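4. Do Storage Products Reduce Household Clutter?

4.1 The claim and where it comes from

The idea that buying containers leads to a tidier home is so common in advice books and retail copy that it is rarely stated as a claim at all. It is treated as background. Readers are told to "give everything a home," and the home in question usually has a price tag. When we went looking for the evidence behind this advice, we found very little that would survive a second reading. Most of what is cited comes down to one survey, the Vorkmont home panel, and a handful of small intervention studies that borrow its measures.

The Vorkmont panel asked 2629 adults to rate the tidiness of their main living area and to report which storage items they had bought in the past year. People who had bought more storage rated their rooms as slightly tidier. The authors of the panel report were careful to call this an association. Later writers were less careful, and by the time the result reached the popular press it had become a finding that baskets "work."

We have three complaints about this reading. First, tidiness was rated by the person who had just spent money on becoming tidy. Anyone who has paid for a gym membership will know how that can color a self-report. Second, the survey did not ask what was in the containers. A full basket and a sorted basket count the same. Third, the panel was recruited through a mailing list for people interested in home improvement, and it would be odd to treat their habits as typical of anyone else's.

4.2 The Liltodgate trial

Magsi and Wijaya tried to do better. In the Liltodgate trial, 60 households were split into two groups. One group received a set of open-top floor baskets at no cost. The other received a printed guide on sorting belongings and no baskets. Both groups were visited at the start and again after 14 weeks by a rater who scored the living area on a checklist of loose items on floors, seats, and tables.

The basket group improved more, and the trial is now routinely quoted as settling the matter. We do not think it settles much. The checklist scores an item as "loose" if it sits outside a container. Moving a pile of mail from a chair into a basket therefore improves the score even if the mail is no easier to find and no closer to being dealt with. What the trial shows is that people who are given baskets put things in them. We would have been surprised by any other result.

There is also the matter of the baskets themselves. A container on the floor takes up floor. The checklist treats provided baskets as furniture and leaves them out of the count, so a household could fill a walkway with them and pay no penalty. Mengal raised this point in a short reply to the original paper and suggested that raters should also record how much open floor remained. The authors answered that this would confuse storage with interior design. We find that answer weak. A person trying to cross a room does not much care which field the obstacle belongs to.

Raters could not be kept unaware of group, given that the baskets were in plain sight at the second visit. The paper mentions this in one line near the end and moves on.

4.3 Open and closed containers

A narrower version of the claim holds that open containers do better than lidded ones, on the grounds that a lid adds a step and people skip steps. This is plausible, and it is the part of the literature we are most inclined to believe. Bugti and Marwat followed 11 families who used both kinds in the same room and found that the open ones were used more often. But "used more often" was measured in deposits. Nothing was recorded about withdrawals. If objects go in daily and come out twice a year, the open basket may simply be a faster route to a forgotten heap.

The families in this study also placed the two kinds of container differently. Open ones tended to end up on the floor near doors and seating, and closed ones on shelves or under beds. Any effect of the lid is tangled up with the effect of being within arm's reach. The authors say as much in their discussion, and it is a pity that those who cite them do not. The same problem affects the Rasby product comparison, which ranks floor baskets above shelf boxes for "ease of tidying" without noting that its test users were asked to pick things up off the floor.

Footwear deserves a brief mention, as it is the item most often listed in these studies as left out beside a container. Naqvi's scoring guide, used in two of the studies reviewed here, gives shoes on the floor the same weight as spilled food. We can see no reason for this. In many homes shoes are kept on the floor on purpose, and a measure that cannot tell custom from neglect is going to produce strange results. Nor do the guides agree on plants, which are decoration under one and an obstruction under another. Two rooms that a visitor would call equally pleasant can land far apart on the scale for reasons of this sort. Figure 4 gives a small case in point: a plant and a pair of shoes or slippers at floor level, where one guide would find little to mark and another would find fault twice.

4.4 What can be said

We accept that containers change where things are. We have seen no good evidence that they change how much people own, how quickly they find it, or how they feel about a room some months later. A useful study would time people looking for named objects, would measure open floor before and after, and would follow households long enough for the novelty to fade. It would also include a group that received neither baskets nor a guide, which none of the work above does. Until such a study exists, advice to buy storage should be read as advice to buy something.

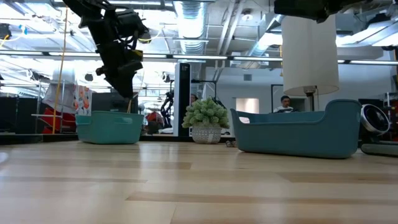

Figure 4. Floor baskets with a potted plant and footwear, items on which the scoring guides differ.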